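I picked up a pulled server board from a reseller in Jurncombe last month, and I've finally had an evening to go over it. It came with no chassis, no heatsink and no memory, which is why it was cheap. The plan is to get it running on the bench, then decide whether it's worth building a storage box around it.

What I have for it so far:

A Kalorus bench supply with the right main connector
A tub of thermal paste from the last build
A used tower cooler, mounting holes not checked yet
An anti-static mat and a wrist strap
Isopropyl alcohol and a pile of coffee filters

The memory is the expensive part. I set myself a limit of $200 for everything, and the board and shipping came to $78. Two used sticks from Pristus were another $17. They aren't big, but they're enough to see whether the thing posts. If it does, I'll watch for a matched set. I've read the slot population rules twice and I still want to read them again before I push anything in.

I started with cleaning. Old server boards pick up a gray felt in all the low spots, and this one had plenty of it between the slots. A soft brush gets most of it. I hold the board up on edge so the dust falls off the bottom and doesn't settle somewhere else. For the slots themselves I use short puffs from a hand blower. Canned air works too, but I ran out in March and never replaced it.

After that I wiped the old paste off the top of the processor. It took four coffee filters. The first two came away dark and the last one was clean, so I stopped there. I left the processor in its socket. I know some people pull it to look at the contacts, but I've bent pins before and I don't want to do it again for no reason.

The coin cell is next. I replace these on any used board, whatever the meter says. A spare costs very little, and a weak one can give you odd settings and a clock that's years off. I keep a bag of them in the Koller drawer with the fuses. While I'm in that corner I also look up what the nearby jumpers do and write it down on a card, so I'm not guessing later. 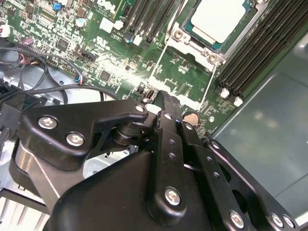
What's left before first power

Check the cooler against the socket screws. Put in one stick only, in the first slot the manual names. Fit the new cell. Find the power button pins, which on these boards are not always where you'd expect. I'll post again when I've tried it.

Contact | Copyright, all posts by the author | Back to top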